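Onditz cell notes, part 4: setting up the two-arm model
8 September 2020
Print this page | E-mail this page
Shares: 9 | Comments: 2

Right, so last time we got the Joltier controller talking to the simulated cell, and this week I want to go through the set-up I do before every batch of runs. We start with the arms, and I always take the left one first (habit, mostly). Load the cabinet task, let the left gripper close on the cabinet and pause there. 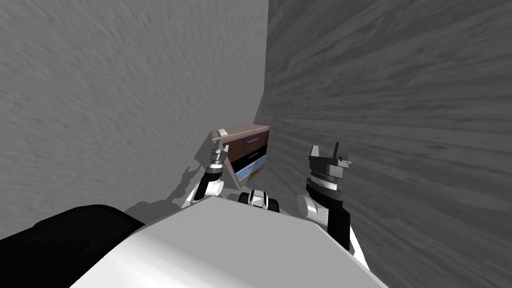

Now open the contact log and look at the finger force. I cap it at 600 in the Ocampo settings file – go much higher and the solver gets jumpy, and you'll spend your afternoon chasing shakes that have nothing to do with your code! Save the file, reload the cell and check that the cap has stuck. Mine didn't for most of April.

Next comes the wrist view. Open the gripper fully, run 2000 steps with nothing commanded and compare the finger positions at both ends of the log. Any drift, and you want to redo the joint zero before going on.

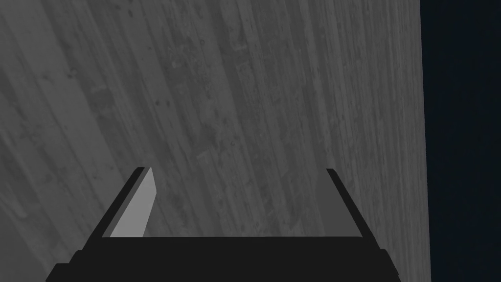 Do I have to redo the zero for both arms if only one drifts?
Just the one that drifted, but save both offsets afterwards, as the file gets written whole.

Recent items
Gudia logging tips
Onditz cell notes, part 3
Fixing Joltier error 1136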